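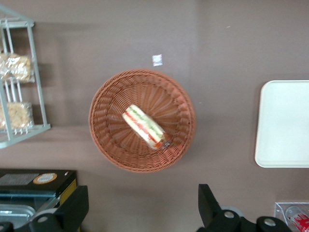

One wrapped sandwich in the woven basket, bread or pastry in the rack, tray still to fill.

Working next to a packing arm: tips from our lunch counter

We've had the arm on the packing table at Asden since August, and I'm still a little giddy about it! Mornings used to mean four of us elbow to elbow, dropping sandwiches into baskets until our wrists ached. Now the arm does the picking up and putting down, and we get to spend that time on the food and the people at the window. A few things we've learned, mostly the slow way.

Wrap tighter than you would for a person. A hand works around a floppy end of plastic without thinking, but the gripper wants something firm to close on. Twist the end, tuck it under and press.

Give every item a home. Basket in the middle, rack on the left, tray on the right, and they go back there after wiping down. Milagros Apaza put small marks on our second table for the basket and the tray, and the new starters picked it up in one morning.

Keep clear stuff apart. Clear wrap inside a clear bin is the hardest thing we ask of it (I have trouble with it too, at 5 a.m.). If you can put wrapped rolls on a plain dark surface, do.

Sweep crumbs and scraps between batches. Every 20 sandwiches is about right for us – more often with seeded bread.

Press pause before you reach in. Every time, even for a stray label.

Now for the people side. Nobody's hours were cut here, and I'd push for that to be settled before any machine gets plugged in. What changed is who does what. We take turns minding the arm, 20 minutes each, and then swap back to slicing or the window. Longer than that and your eyes glaze over. Write down every fumble in a notebook by the table, with what was in the gripper. Ours had 13 entries the first morning and they were nearly all the same badly wrapped baguette, so we fixed the wrapping and left the machine alone.

And let people say when it's annoying! The beeping drove Milagros up the wall until we found the volume setting. It's under Sounds, second page, and you have to save it or it comes back loud the next morning.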